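Fivitz Hand Kit

The Fivitz Hand Kit is a hand-held gripper sold as a kit by Sarstead, a small maker of tools for robot teaching. A person holds it and works it by hand, and a camera mounted on the tool records what the two fingers are doing while they do it. The recordings are then used to train robot arms fitted with a matching gripper. It was first offered in February, in a short run, and the version most people know (usually called the second kit, although Sarstead itself never used that name) went on sale on 27 June 2022.

Background

Sarstead began as a repair shop for lab equipment, and a good deal of that early work still shows in the way the Fivitz is put together. Parts that wear out can be reached with ordinary tools, and the manual, which is long and very friendly, spends more pages on care and mending than on first use. The name Fivitz came from a drawing label on an early prototype and simply stuck. The company had planned to call the product the Sarstead Handle, and a few early boxes went out with that name on the lid, much to the delight of people who collect such things.

The kit was meant from the start for small groups, the sort of lab or workshop that would love to gather its own training data but can't tie up a full robot arm every afternoon to do it. A person with a Fivitz can sit down at a table, do an everyday task a good many times over, and have something useful by supper.

Contents of the kit

The standard box holds the gripper body, one pair of fingers with pads already fitted, a spare pair of pads, the camera mount, a charging lead, a set of small screws and the printed manual. The camera is sold separately, which has been a sore point with some buyers, though Sarstead has always said so plainly on the order page. Packed for shipping, the whole box weighs 1,774 grams.

A larger set, the Mofokeng bundle, adds a padded carrying case, a second gripper for two-handed work and a folder of task cards. The cards were written by teachers at the Mofokeng workshop, a training center that tested the kit before it was sold, and they are a pleasure to read. Each one sets out a short household job, such as setting down a cup or closing a lid, and gives a few kindly words on how to hold the wrist.

Design and use

The user grips the body and squeezes a trigger to bring the fingers together, letting go to open them again. There is no motor in the closing action, so the pressure at the fingertips comes entirely from the hand, and most people get the feel of it within the first sitting. The camera looks down along the fingers toward whatever lies in front of them, so that the recording always has the same point of view, whoever happens to be holding the tool. 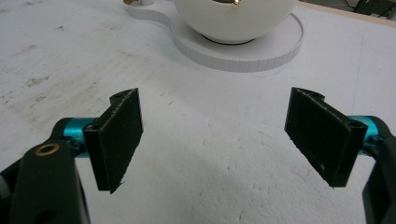
New users are told to go slowly on the approach. The manual suggests opening the fingers well before they get near the object, lining up the gap by eye, and only then moving in, and it repeats this advice so often that regular users have been known to recite it to one another. With glossy or rounded things the hint is to close gently and wait a moment before lifting. Good, even lighting helps a great deal too, and a lamp set off to one side is usually better than one right overhead.

A session is normally kept to 20 minutes, after which the manual recommends putting the tool down and resting the hand. That may sound like fussing, but squeezing a trigger over and over is harder on the thumb than one would think, and tired hands make for untidy recordings.

Software

Recordings are handled by Endex, a desktop program that comes with every kit at no extra charge. Endex copies the video from the camera, matches it with the opening and closing of the fingers, and cuts the whole lot into separate tries, which can then be named, sorted and (very often, in the first week) thrown away. Early versions were slow to load long recordings and had a habit of losing the notes typed beside each try. Both faults were fixed in release 11, which also brought in larger buttons and a much nicer search box.

Endex can save its files in several common formats, so a group that already has its own training setup doesn't have to change it. It does not train a robot by itself, and Sarstead offers no such service, though its help desk will happily point buyers toward reading on the subject.

Price and support

The standard kit is priced at 369 dollars. Spare pads and screws can be ordered singly, and the company will fit new pads for the cost of postage if the owner would rather not do it at home. The Mofokeng bundle is priced on request, with a lower rate for schools.

Reception

Reviews in hobby and teaching newsletters have been mostly warm. Writers have liked the simple trigger, the generous manual and the ease of getting parts, and several have mentioned how quickly a complete beginner can make a recording worth keeping. The complaints tend to center on the body of the tool, which people with small hands find a bit wide, and on the charging lead, which is short enough that the tool has to sit right beside the outlet. Sarstead now lists a longer lead among its spare parts, and a narrower body has been shown to visitors at the Mofokeng workshop, with no date given for its sale.

See also

Endex (software)
Mofokeng task cards
Hand-held grippers
Robot learning from demonstration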